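**Petau opens its packing room in Skurkstead**

Since the beginning of December, Petau packs its home sets in Skurkstead. The new room is on the ground floor of the old paint store at 57 Gill Road, with the entrance on the side of the yard. Until the autumn the work was done in Fimness, in a cellar with a low ceiling and one small window, and the finished sets had to be carried up a narrow stair before they could go to the van.

For readers who do not know Petau: it collects small household things which are still good, puts them in order, and passes them on as sets to people who move into a first home or who must begin again after a fire or a water damage. A set can be for the kitchen, for the bathroom or for a child's corner. There is also a textile set, with towels, dishcloths and one larger cloth, and this is the one which is asked for most often. In the past year 2,000 sets left the cellar in Fimness. The textile sets were the bigger part.

The new room has 41 square meters. It is smaller than the cellar was, but it is light, it is dry, and the door is wide enough for a cart. The floor is smooth and gray and can be washed in a few minutes. In Fimness it was rough concrete, and everything which fell down had to be brushed, or even washed again. A dropped towel is now only a dropped towel.

Work is done standing. The tops are made of light wooden strips, in the way of a butcher's block, and they have a pale color on which a stain or a loose thread is easy to notice. This was important for the cloths. On the old green tables in the cellar a dark thread was hard to see under the lamp, and some sets came back with the remark that the towels were not clean, although they had only lint on them. The wood is to be oiled two times a year. Petau asks that hot cups are not put on it.

**How a set comes together**

The order of work has also changed with the move. Before, each kind of thing had its own corner, and a set traveled through the cellar until it was complete. Now everything for one set is brought to one table in a clear plastic bin. The bin is transparent so that it can be checked from the side, and so that a small thing does not stay behind at the bottom, as happened many times with the gray boxes used before. Gray boxes can still be given back in Fimness until the end of the month. They will not be accepted in Skurkstead, where there is no shelf for them.

Small things go in transparent bags. Petau has thought for a long time about paper, and paper bags were tried during the summer. The families wanted to see what they received, and the bags were opened and torn already on the way. The plastic ones are collected again and used until they are too wrinkled to see through. A bag which is clean but wrinkled is still a good bag, and the room asks donors to keep theirs and bring them along, flat if possible. Printing on the bag does not matter.

Toys and play things are packed last. They are sorted by size and not by color, with the large ones under the small ones. Soft ones can be pressed a little. Hard ones should not touch a mirror or a plate.

The cloths need the most patience. Each one is held up by its corners and looked at on both sides before it is folded, in length first and then across. A cloth which was stored in a tight roll keeps its creases for a long time, and the rule is now that creases are allowed, but holes are not. Bright colors are kept apart from white ones also after washing. Petau learned this from a red tablecloth in the spring, which gave its color to a full drawer of pillowcases. The pillowcases are pink until today and are used in the room for covering the shelves.

Ironing is not done any more. In Fimness there was an ironing board which took the best place under the window, and for each set it cost more time than all the other steps together. The board was given away with one of the last sets before the move.

**What can be brought**

The room takes towels in every size, dishcloths, tablecloths, napkins, thin blankets, bowls and cups which are not chipped, wooden spoons, soap dishes, small toys without batteries, and clear bins with or without a lid. It does not take pillows, mattresses, electric devices, knives, or glass that is thinner than a normal drinking glass. Curtains are taken only when they are already cut to the size of a cloth. For books there is still the shelf in the library in Fimness, and Petau has nothing to do with this shelf, although it receives many questions about it.

Things should come washed and dry. Please do not sort them by set at home. It is meant well, but a set is put together from a list which comes from the family, and a bag that was sorted at home has to be opened and sorted a second time. Buttons, ribbons and safety pins can stay where they are. A note is welcome if a cloth must be washed cold.

The door is open in the mornings from nine until noon, and in the afternoons from three until half past five. When the door is closed, things can be left on the covered bench in the yard, but not in rain and not overnight. The bus from Fimness needs 30 minutes and stops at the lower end of Gill Road, from where it is a short walk uphill. With a car it is better to come through the yard. Parking in front of the bakery has led to complaints already in the first week, and Petau asks everybody to leave the space free for the bakery's own deliveries.

The sets themselves are not handed out in Skurkstead. They go with the van to the known addresses, as before, and the request form is also the same. Who has asked for a set in the autumn and has not heard anything does not need to ask again. The list was moved together with the shelves and is worked through in its old order. For the time of the move there was a pause, so that some sets are late, and the textile sets are the latest. Petau expects that the delay is gone after the winter.

Still missing in the room are a second coat rack, a doormat, and hooks for the empty bags, which at the moment are kept in a drawer that does not close well. The lamp above the sink will be changed. The sign on the street shows the old name of the paint store and has to stay for now, as the wall belongs to the building next door. The correct door is the blue one.

At the packing table in Gill Road:
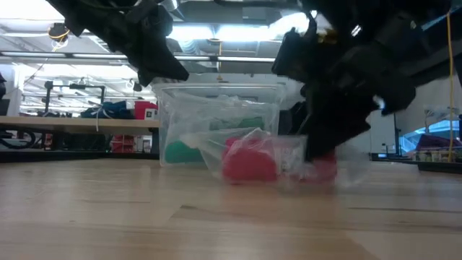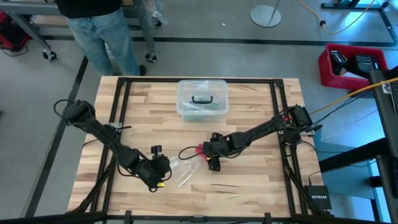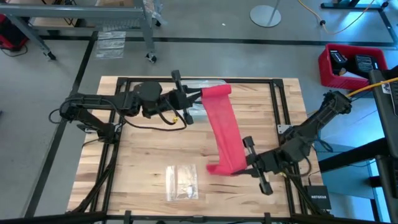

A reader from Fimness writes that she is glad about the wide door, but that the cellar had one advantage which should not be forgotten: it was next to the laundry, and a towel that was not clean enough could be washed the same day. She asks if there will be a washing machine in Gill Road, or if such towels now have to travel back. She also keeps two large tablecloths which are good in the middle and worn at the edge, and would like to know if she may cut them into smaller cloths before she brings them, and whether the new edges must be sewn.

Petau answers that a washing machine is planned for the small room behind the sink, but the water connection is not ready. Until then the towels go back to the laundry in Fimness once a week with the van. The tablecloths may be cut. The edges should be sewn, a simple stitch is enough, and the color of the thread is free.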